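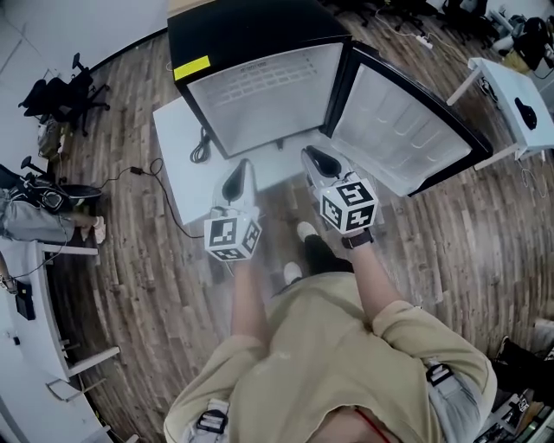
Elspeth Dow

Cleaning and resetting a compact fridge

Small refrigerators are usually neglected for longer than full-size ones. They hold drinks and the odd sandwich, they stand below eye level, and the door is opened by people who do not feel responsible for the inside. The procedure given below suits a black compact model with a white liner, the type found in offices, studios and spare rooms. Allow an hour for the work and a longer period for the cabinet to come back down to temperature.

Before starting

Switch off at the socket and pull the plug. Do not rely on turning the thermostat to zero, as on some models the interior light circuit stays live. If the lead is a coiled one, let it hang freely at the side of the platform and keep it clear of the door swing. Lay extension leads and adapters flat against the wall while water is in use.

Take everything out. Chilled food goes into a cool bag with two ice packs. Throw out opened milk of uncertain age.

Open the door fully and check the clearance. A small fridge needs room for the door to go past a right angle, otherwise the shelves and any drawer cannot be withdrawn. If a chair or a side table is in the way, move that and leave the fridge where it is.

Defrosting

Frost thicker than a pound coin should come off. Put a folded towel on the base of the cabinet and a shallow tray beneath the ice box, if there is one. Leave the door open. A bowl of hot water on the floor of the cabinet speeds things up; change it when it goes lukewarm. Do not use a knife or a screwdriver on the ice. The refrigerant channels on most compact models run directly behind a thin skin, and a puncture is not worth repairing.

Washing the interior

Use one level tablespoon of bicarbonate of soda to a litre of warm water. Washing-up liquid cleans equally well but leaves a scent that butter will pick up.

Work from the top down. Wipe the ceiling of the cabinet, then the side walls, then the back. Where the back wall has vents or slots, wring the cloth out hard first and follow the line of the openings with a cotton bud. Water pushed into a vent may sit there for days.

The door liner takes longer than the cabinet. Moulded shelf ridges collect spilt drink along the rear edge, and a flat cloth passes straight over it. An old toothbrush held at a shallow angle gets it out. Rinse with plain water and dry with a tea towel.

Leave rating labels alone. The printed label inside the top edge normally carries the model details, and these will be needed if a shelf or thermostat knob has to be ordered. Energy and warning stickers on the outside can be removed with a warm cloth and a little cooking oil, but copy down anything useful first.

The door seal

Go round the gasket with the bicarbonate solution and the same toothbrush, opening the folds with a finger. Dry it thoroughly. To test the seal, close the door on a strip of paper and pull. The paper should drag. Repeat at each corner and halfway down each side. A seal that has gone stiff can often be recovered with a hairdryer on low, held well back - two minutes, then close the door and leave it shut until cool.

The platform

A compact fridge does better on a low platform than directly on a wooden floor. Air passes under it and the door clears rugs. The platform must be wider than the fridge on all sides and must not rock. Check with a spirit level, front to back and side to side. Keep the air gap behind the cabinet at whatever the handbook states.

Putting it back in service

If the fridge was tipped or carried on its side, stand it upright for at least four hours before switching on. If it stayed upright, switch on once the interior is dry. Set the thermostat to the middle position, put a fridge thermometer in a glass of water on the centre shelf, and read it the next morning. Aim for 5°C or below. Adjust by one step at a time and wait a full day between changes.

Reload with drinks in the door and food on the shelves, leaving the vents clear. Repeat the wipe-down monthly.

Last revised October 12, 2020. Note on door seals added after a query from Nnamdi Akinola.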